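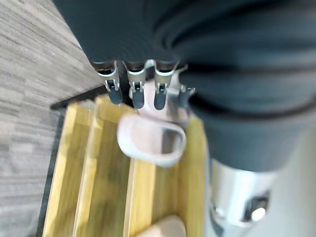

The Case for Fixed Dividers

Most advice on kitchen drawers starts with the adjustable organizer. The spring-loaded divider, the sliding insert and the expandable tray with wings that pull out on both sides are all sold on the same claim, that a drawer should adapt to its contents. I think the claim is wrong for the one drawer that gets opened more than any other, and that a plain wooden tray with fixed dividers does the job better.

Consider what an adjustable divider has to do. It must hold its position under side load, and the load comes every time a handful of forks is dropped in from a few inches up. A spring-loaded divider holds by friction at its two ends. Drawer sides are often painted or lacquered, so friction is low, and the ends creep. I had a set made by Fidach in a 20-inch drawer for 3 years. The dividers started out parallel. By the first April they were visibly out of square, and I was resetting them whenever I wiped out the crumbs. The rubber end caps left gray marks on the drawer sides, and these did not come off with dish soap.

The expandable tray has a different fault. Its wings slide over or under the main body, so there is a step at each overlap. Teaspoons catch on the step. Crumbs go under it. The wing is also thinner than the body, and when the drawer is shut hard it chatters.

A fixed tray has neither problem. The dividers are set in grooves or glued to the base, and they stay parallel for the life of the tray. Washing it means lifting out one piece. The compartments are the same width every morning, so the hand learns them, and a person unloading the dishwasher can sort flatware without looking closely at where it goes. An adjustable system gives that up in exchange for an option that is used once, on the day it is installed.

The usual objection is fit. Drawers vary, and a fixed tray will leave a gap on one side or at the back. This is true, and I do not consider it a defect. The gap at the back of mine holds the corkscrew and a bundle of skewers. The gap at the side takes the bread knife in its sleeve. If the tray slides when the drawer is opened, a strip of shelf liner under it stops the movement. Mine is a Mostness tray, bought secondhand, and the liner was cut from a roll already in the house.

The second objection is that households change what they own. Some do, but flatware changes slowly. A fork is close to the length it was when my parents bought theirs. The items that do change are gadgets, and gadgets should not be in the flatware drawer at all. An adjustable divider makes room for the garlic press and the melon baller, and after that the forks are sharing a slot with the knives. A fixed tray refuses the garlic press, and it ends up in the second drawer with the other loose tools.

On material I am less firm. Wood and bamboo both work. They are quieter than wire mesh and do not scratch the backs of spoons. They should be wiped and left to dry out of the drawer, and a thin coat of mineral oil now and then keeps the grain from lifting. Plastic is easier to wash -- I would not argue with anyone who prefers it -- but the molded ones I have used had rounded bottoms that let the knives roll onto their edges.

Measure before buying. Take the inside width at the front and at the back, and the inside height with the drawer closed under the counter frame. Height is the dimension people skip. A tray that fits the width and stands a quarter inch too tall will catch on the frame, and sanding down the dividers is slow work.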